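Glass measuring gear vs plastic for soapmaking
Home Soap & Candle Forum > Equipment
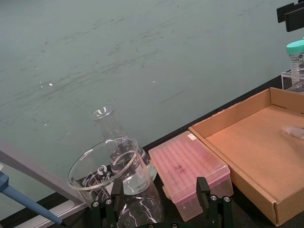 wattleandlye
Posted Tuesday, March 13, 2018
I've been making cold process soap for 8 years and I'm finally replacing my measuring gear. I started out with plastic jugs from the supermarket and the markings have worn off most of them, so I'm working from memory on the oils, and that's a silly way to go about it. What I'm after is something with white printed graduations like the ones on the clear glass beaker, which I find easier to read against a dark bench than the raised marks moulded into plastic. Main use would be fragrance and liquid colour, with the lye solution still mixed in a bucket. Has anyone gone over to glass completely, and do you regret it?

saltbush_sal
Went to glass for fragrance oils two winters ago and wouldn't go back. Clove and cinnamon oils softened my cheap plastic cups and left them cloudy. Glass washes clean and doesn't hold the smell. I bought a set of Jarnis beakers and have broken one, my own fault, knocked it into the sink.

tallowman50
Fine for fragrance. Please don't use it for lye. Strong lye etches glass over time and you won't always see the damage before it lets go. I use number 5 polypropylene for anything caustic and stainless for the oils.

Kerrin_Downs
I've mixed lye in the same glass jug for years with no trouble. It's borosilicate, it's made for chemicals. I think the etching thing gets repeated a lot by people who haven't seen it happen.

tallowman50
I have seen it happen. The bottom came out of a friend's jug in one piece, in the laundry tub luckily. Borosilicate handles the heat better but lye still attacks it. It's your bench, but I wouldn't tell a beginner to do it.

saltbush_sal
Agree with tallowman on this one. OP said bucket for the lye anyway, so it doesn't really come up.

mumoftwo_rerkthorpe
Why measure by volume at all? The lines on a beaker are only a rough guide. I weigh everything, including fragrance, on a small scale that reads to a tenth of a gram. The beaker is just something to hold it. My Eroma oils all come out at different weights for the same number of mls, so if you go by the lines your batches won't match.

wattleandlye
I do weigh the oils and the lye – should have said that. "Working from memory" was about which jug holds how much. Fragrance I've been doing by volume because my kitchen scale won't register small amounts.

mumoftwo_rerkthorpe
Then I'd buy the scale first and the glass second. Mine is a Shiferaw, runs on 2 AAA batteries, and it's lasted me more than 50 batches.

Kerrin_Downs
Volume is fine for fragrance if you use the same oil each time. I do a 90 gram bottle over three loaves and split it by eye. They sell.

tallowman50
By eye is how people end up with a rash. Check the usage rate for the oil and weigh it.

wattleandlye
Thanks all. I'll get the small scale and a couple of beakers for fragrance, and keep the lye in the bucket. Does anyone know if the printed lines hold up in the dishwasher?

saltbush_sal
Mine have faded a bit on the top rack. I handwash them now.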